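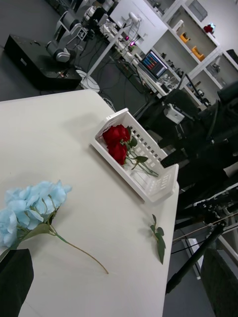

*Two fake roses in a plastic basket, and a blue hydrangea beside it on the table.*

# Cleaning and storing artificial flowers, and which tips to ignore

I have read a lot of advice on fake flowers and most of it seems to be copied from one page to the next by people who never owned any. The same six tricks turn up everywhere, usually with the word "magic" somewhere close by. I tried most of them on my own flowers over a couple of years. Notes follow, with the bad ones left in so you can skip them.

## The bag of salt

You put the flowers in a paper bag with a cup of salt, fold the top over, and shake. Supposedly the salt scrubs off the dust and falls to the bottom.

It does take off some dust. So does shaking the flowers in a bag with nothing in it, which I also tried, and I could not tell the two bunches apart when I was done. The salted ones had grit down between the petals that kept dropping onto the shelf for a week. Cornmeal and rice are sold as gentler versions. Rice at least comes out again.

If you want to shake something, take the flowers outside, hold them upside down by the stems and tap them against your other hand.

## Vinegar spray

Half vinegar, half water, mist it on, let it drip dry. It's fine for plastic leaves that have picked up a film from the kitchen. On fabric petals I would be more careful. Dark reds are the ones to worry about. I had a burgundy peony leave pink spots all over a dish towel, and the petals dried with a lighter ring around the edge.

Test one petal at the back with a damp white cloth first. If color comes off, put the spray bottle away and stick to dry methods for that bunch.

## Hair dryer

Cool setting, lowest speed, a foot away. This one works, and I didn't expect it to. It moves loose dust well and it doesn't flatten anything. Two warnings:

- Do it outdoors or over the bathtub. The dust has to go somewhere, and indoors it goes on the furniture you just wiped.
- Keep it off warm. A lot of these flowers are held together with hot glue, and I have watched a petal slide down its stem.

## A soft brush

A clean makeup brush or a cheap watercolor brush, used dry. Slow, dull, and better than everything else on this page. Start in the middle of the bloom and work out. For roses and anything else with tight layers, turn the stem as you go and let the bristles drop in between. For ruffled heads like hydrangeas, dab, don't sweep, or you'll pull petals off their pegs.

Plastic leaves can just be wiped with a damp cloth. Support the leaf from underneath with a finger.

## "Machine washable"

The Drirkard cleaning spray I bought came with a leaflet saying fabric flowers can go in a mesh bag on the delicate cycle. I sacrificed one bunch of carnations. The heads came off the stems, the wires poked through the mesh, and three of the leaves have never been found. Don't.

The spray itself was all right. It smelled strongly of oranges, and I can't say it cleaned better than a little dish soap in water.

## Storage

Most damage happens in storage, in my experience. People push flowers into a shopping bag, put the bag under something heavy, and in April they're surprised at the creases.

What I do now:

1. Brush them first. Dust that sits for months is much harder to get off, above all if there's any cooking grease in it.
2. Lay them down in a container with open sides, heads at alternating ends if there are enough of them. Slotted plastic baskets are good for short stretches and for carrying flowers from room to room. You can see what's in there and air gets through.
3. For a whole season, use a lidded box, or put the basket inside a pillowcase. Open sides let dust in, obviously.
4. Stuff a bit of plain tissue under big round heads so they don't go flat on one side. Skip newspaper, the ink rubs off on pale petals.
5. Keep the box out of the attic if yours gets hot. See above about glue.

Skip the silica gel packets unless your closet is damp. They get recommended for every kind of storage there is, and for polyester petals in a dry room I can't work out what they would be doing.

Cedar blocks are another odd one. Moths don't want plastic.

## Creased petals

Steam is the usual answer and for once the usual answer is decent. Hold the bloom over a kettle or in front of a garment steamer for a few seconds, take it away, and shape the petals with your fingers. Go in short bursts and mind your hands. It only helps fabric. On foam or latex-type flowers I have had no luck at all, and one foam rose went tacky and stayed that way.

Freezing them overnight to "reset the fibers" did nothing whatever. I got cold flowers.

## Fading

Sprays that promise UV protection cost more than most of the flowers. I put one on half of a bunch and left the whole thing in a south window. By the end of summer both halves had faded, and the sprayed half had a slight shine on it as well. Maybe a better brand exists. Moving the vase away from the window is free.

Blues and purples seem to go fastest in my house. White goes yellow instead.

## When to give up

Frayed edges can be trimmed with small sharp scissors, once. After that the petal looks chewed. Loose heads can be pushed back on with a dot of craft glue. If the stem coating has split and the wire underneath is rusting, keep the bloom for a wreath or a gift bow and throw the stem out, or it will mark whatever you stand it in.

The lists I've seen also suggest dyeing faded flowers with coffee for a vintage look. I did that to a white rose and it looked like a rose someone had spilled coffee on.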